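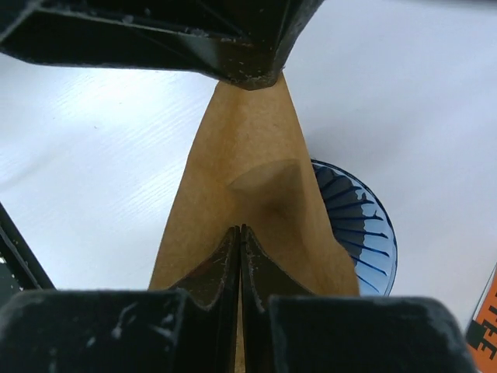 Unit 4: Paper Filters and Pour-Over Brewing

Handout for the Friday section, Beverage Service Basics, Pembridge Continuing Education

Read this before the lab. Bring it with you, since the recipe is on it and there are no spare copies at the brewing stations.

4.1 What the filter does

A paper filter holds back the grounds and most of the fine particles, and it also traps a good part of the coffee oils. Coffee brewed through paper is clearer in the cup and lighter in body than coffee from a French press or a metal mesh filter.

Paper also sets the pace of the brew. Water has to pass through the bed of grounds and then through the paper. If the grind is too fine, small particles settle against the paper and clog it. The water backs up, the brew runs long, and the coffee tastes bitter. A coarse grind does the reverse and gives a thin, sour cup.

4.2 Tan and white paper

Cone filters are sold in two colors. Tan filters are unbleached. White filters have been bleached, usually with oxygen, sometimes with chlorine. Both are safe to use. Tan paper tends to leave more of a papery taste if it is not rinsed, and the cardboard note some people complain about in home coffee often comes from this.

We use tan cones in the lab. Some of you asked last term whether the color changes the strength of the coffee. It does not.

4.3 Shape and seams

A cone filter is stored flat and opens into a cone, narrow at one end and wide at the other. The common wedge type has a crimped seam along the side and another along the bottom. Fold the two seams in opposite directions, one toward the front and one toward the back. This helps the filter sit flat against the wall of the dripper.

Fully pointed cones have only one seam. Fold it over once, open the cone, and press the tip lightly with a finger so that it reaches the bottom of the dripper.

Flat-bottom basket filters are a different item and will not fit a cone dripper. Do not try to fold one down to size.

4.4 Handling

Pick up one filter at a time. They cling together in the package, and two layers of paper will slow the brew a great deal. Rub the edge between thumb and finger to check.

Hold the filter lightly near the rim. Paper that is pinched or pushed in takes a crease, and a crease can keep the wall of the filter away from the dripper. Small dents usually flatten out when the paper is rinsed. Throw away any filter with a tear or an open seam – grounds will get through and the whole brew has to be strained or dumped.

Store filters in a closed container away from spices, onions and cleaning supplies. Paper picks up smells.

4.5 Lab recipe

Coffee: 36 grams, medium grind
Water: 600 grams, just off the boil
Dripper: Clarneo cone, large
Server: glass, marked to 1000 ml

1. Fold the seams and set the filter in the dripper.

2. Rinse the filter with hot water until the paper is wet all over. Empty the server.

3. Add the coffee and shake the dripper gently to level the bed. Put the dripper and server on the scale and set it to zero.

4. Start the timer. Pour 80 grams of water and wait 40 seconds. The grounds will swell and give off gas. This is called the bloom.

5. Pour in slow circles from the center outward until the scale reads 350 grams. Keep the stream off the bare paper. Water poured on the paper runs down the side and misses the coffee.

6. Let the level drop by half, then pour the rest.

7. Remove the dripper when the drip slows to single drops. Total time should be between 3 and 4 minutes.

8. Stir the server before tasting.

4.6 Reading the used filter

Look at the filter before you discard it. A fairly even bed with a thin layer of grounds up the sides is normal. A deep hole in the middle means the pour stayed in one place. A muddy layer on top points to a grind that is too fine. Bare paper high on one side means the pour was off center.

Write down what you see along with the brew time. Your notes count toward the lab grade even if the coffee is poor.

Used filters and grounds go in the green compost bin. Leave the package ties and coffee bags out of it.

4.7 Terms for the quiz

Bloom – the first short pour and the rest that follows it
Bed – the layer of grounds in the filter
Drawdown – the time the water takes to drain after the last pour
Fines – the smallest particles in ground coffee
Channeling – water finding one easy path through the bed and skipping the rest

Reading for next week: Ibarra, page 81 to the end of the chapter. We will start on water hardness, and the Grembridge test strips will be handed out at the start of class.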